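4.3 Recording examples for a new task

Before you start, both arms must be in the rest position and the program Cinora must show "Ready". If it does not, go back to section 4.2.

1. Put the objects of the task on the table. The positions must be a little different in each example, but every object must stay where at least one arm can reach it.

2. Open a new session and type the task in one short sentence, for example "Take the corn out of the basket and put it on the plate". Use the same sentence for all examples of this task.

3. Press the pedal once. Wait for the tone, then move the arms with the two hand controllers. Move calmly. The system also learns your hesitations.

4. When the task is finished, bring both arms back to rest and press the pedal again.

5. Choose Keep or Discard. If an object fell or you needed a third try to grasp it, choose Discard.

Note: One session holds maximum 400 examples. For a task with one object we advise to record 167 or more before the first training.

CAUTION: Do not put your hands on the table while the pedal light is on. The arms can move also when you do not touch the controllers.
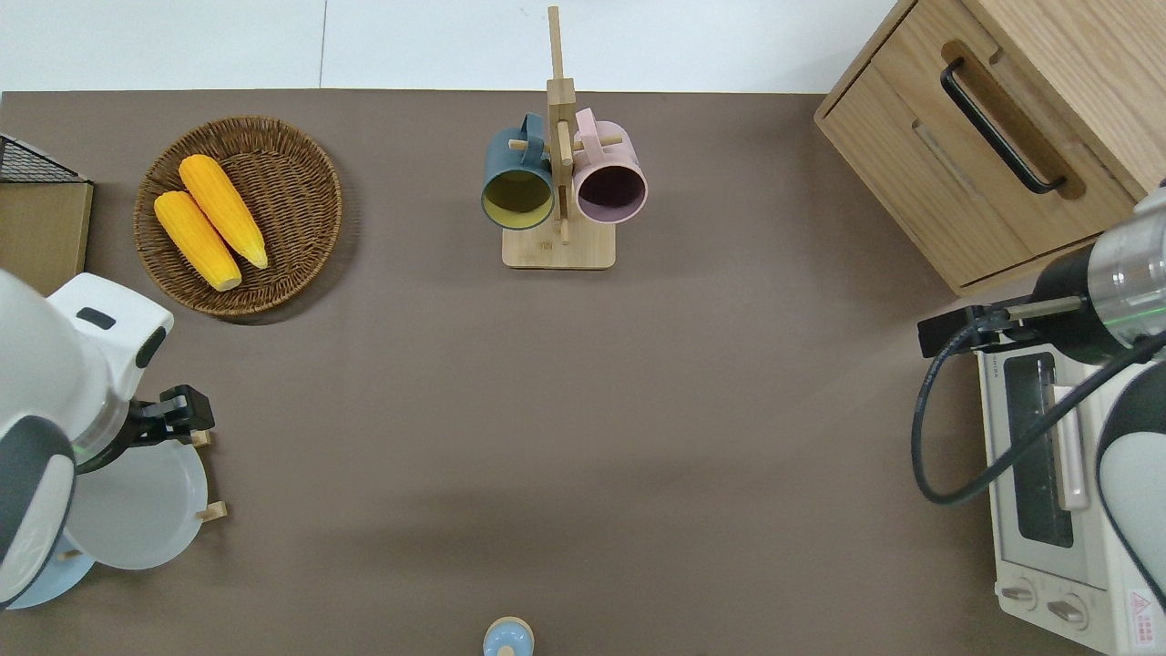

6. After every ten examples, change the layout. Move the basket, turn the mug stand, or exchange the corn for another object. Leave free space in the middle of the table, so the two grippers can pass each other.

7. Check the cables of the grippers. A cable may hang in a loop, but it must not be caught on a handle or a knob when the arm goes up.

8. Close the session and wait until the counter of saved files stops. Do not switch off the power before this.

If the message "Storage 1268" appears, the disk is full. Copy the old sessions to the server and delete them as explained in section 6.1.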